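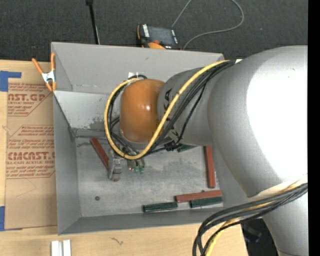 Does the Turcotte adapter hold infinity on the old Trorngate 59mm? Only after shimming, and then just barely.

3/29/26 - bench notes, lens adapters

Shimmed mount side, two layers foil tape. Infinity now lands a hair before the hard stop. Left edge still soft wide open, fine by f/5.6. Probly decentering, not the adapter.

Focus ring stiff. Old grease. Cleaned helicoid, put in a dab of Cakex - better, still catches near close focus. Redo in June w/ the thinner stuff.

Filter thread is dented, 76mm cap wont seat. Need the Riditz vise back from whoever has it.

Shot 231 test frames, kept six. Rest are in the scratch folder, delete whenever.

Comments

benchrat: foil tape creeps, use brass shim

f8andlate: mine was soft on the left too. swapped the rear group, no change

benchrat: check the rear element spacer then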